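Section 3: Your First Stack

Welcome to the fun part! Sections 1 and 2 were all about unpacking and laying out, and now you get to build something with your Jerstead blocks. It's only two blocks high, but a tidy two-block stack teaches you nearly everything you'll need for the tall towers in Section 5.

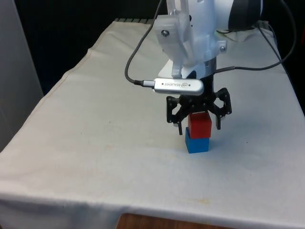 Figure 3. Red block stacked on blue, on a white cloth.

What you need

One blue block
One red block
A plain white cloth, big enough to cover your working area
A table that doesn't rock

Preparing the cloth

1. Wipe the table and let it dry. Crumbs love to hide under cloth, and a single one is enough to tip a block.

2. Spread the cloth and smooth it from the middle out toward the edges with the flat of your hand. Go slowly and chase every ripple (it's oddly satisfying).

3. If fold lines remain, iron the cloth on low, let it cool, and lay it again. Kaan Başaran, who put together our first block sets, keeps his cloth rolled on a cardboard tube and never has to iron it at all.

Note: White is our favorite color for the cloth. Red and blue both stand out beautifully against it, and you can spot a crooked edge from across the room. Patterned cloths make lining up much harder, especially for younger builders.

Placing the bottom block

4. Set the blue block near the center of the table. Leave at least 20 cm clear on every side.

5. Turn it until one face points straight at you.

6. Press lightly on the top with one fingertip. The block should stay perfectly still. If it wobbles, lift it, smooth the cloth underneath, and try again.

Placing the top block

7. Hold the red block by two opposite sides, about halfway up. Keep the bottom face completely clear.

8. Bring it over the blue block and stop just before they touch. Take a second here! Look from the front, then from the side, and line up the edges both ways.

9. Lower it straight down until the faces meet. Don't slide it into place, as sliding drags the blue block along with it.

10. Open your grip evenly on both sides, then move straight up and away.

Caution: Letting go of one side first is the most common way to lose a stack. The block gets a little nudge and off it goes.

Checking your work

Crouch so your eyes are level with the blocks. The red one should sit squarely on the blue one, with matching edges on the sides you can see. The slightly rounded edges leave a soft groove where the blocks meet, and that groove should look even all the way along.

If the top block overhangs by more than 2 mm, lift it clear and repeat steps 7 to 10. Small errors are harmless at this height, but they add up quickly once you start on the Plorgate tower.

Practice plan

Build and take down the stack until you can do it cleanly 20 times in a row. Then swap the colors and start over with blue on top. Nesrin Gezer's Monday group does 3 rounds of this before opening the big box, and they have a wonderful time with it.

Caution: Blocks left on a table edge will find the floor. Return them to the tray when you finish, and check corners for chips before the next session.

Continue to Section 4, Bridges and Gaps.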